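The small park robot deserves a longer trial 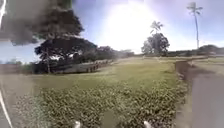 Brirkow, 2020-08-25

I have been following the Pendden around our park for three weeks now, and I would like the town to keep it.

For anyone who missed the notice at the library, the Pendden is a small outdoor patrol robot that the Böttcher company rents to towns by the month. It rolls over the grass and along the paths, looks at the ground ahead of it, and sends the parks office a list each evening of things worth a visit: a broken sprinkler head, a washed-out edge, a branch down. That's the whole service. It doesn't mow and it doesn't pick anything up, and the rental is $410 a month, charging dock included.

I went in expecting to be bored by it. Then Dörte Kröger at the parks office let me read the evening lists, and I was hooked! They are wonderfully dull. "Soft soil, left of path." "Ground cover spreading toward pavement." I have walked that path most mornings for years, past the big spreading tree and on toward the tall palm, and I had stopped seeing the bare dirt between the leafy stuff and the asphalt. Once it was on a list I couldn't miss it. Rain gets into a strip like that, the edge of the pavement starts to crumble, and a few winters later we are all voting on a paving bond.

The machine handles rough ground better than I would have guessed. Our grass is patchy and lumpy, and it trundles across at a slow walk without much fuss. Low sun is harder on it. Liviu Căpraru, who set up the routes, told me the early lists came back thin whenever the robot was driving into the glare, so he moved that leg to later in the morning – problem mostly gone, though I would like to see Böttcher fix it properly in the software.

I have other complaints. The app is ugly and logs you out constantly. The battery was down to 80 percent of its rated range by the second week (Liviu blames the heat, the company is looking into it). And the lists ought to be public. If a robot is going to roll through a park we all pay for, we should be able to read what it writes, and the camera footage should be erased on a schedule printed on a sign by the gate. Malte Reinholz has raised the privacy question at two meetings and he is right to keep raising it.

What I don't accept is his other point, that a person with a clipboard could do the same job. Sure, and we had one, until the position was cut. The crew we have left spends its days driving from one phone complaint to the next. Give them a decent list every evening and they can plan a morning – they can load the right tools before they leave the yard.

The trial runs out in October. I'd ask for another season, through the wet months, when that path edge will really get tested.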